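Tilent Opens Orders for Vivlow, a Bin Picking Kit for Mixed Items

Tilent is now taking orders for Vivlow, a kit that gets a robot arm picking from a bin of mixed, everyday items without a custom part fixture. Shipments begin in December.

Vivlow comes with a gripper, mounting hardware, a fixed overhead camera and the Sola picking software. Most bin picking systems want to know each part in advance. Sola starts with whatever is lying there, picks a spot to grab and tries it, and when a grasp slips it goes back in from another angle. Watching it sort out a pile of odd shapes is a real pleasure!

"We spent 21 months on the things people thought were too awkward to bother with," said Inger Kárason, product lead at Tilent. "Clear plastic was the hard one. I still get excited every time a cup comes up out of the bin."
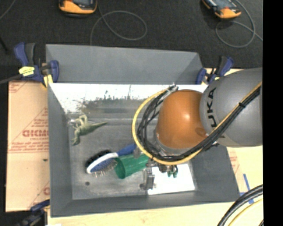

A KUKA arm at work over a bin holding a green cup, a hairbrush and a toy dinosaur.

The kit was tried out at Cheung, a returns handling company, where 39 household products and toys went through the bins in mixed batches. Ho-yin Huang, who runs the returns floor there, said his crew had the first cell set up in an afternoon and began bringing in things from home to see how it would do.

Each order includes setup help by video and 100 hours of support. Sola updates are free for the first year. Grippers and cameras can also be bought separately by customers who already have a cell running.

Press contact: Encarnación Ortuño, Tilent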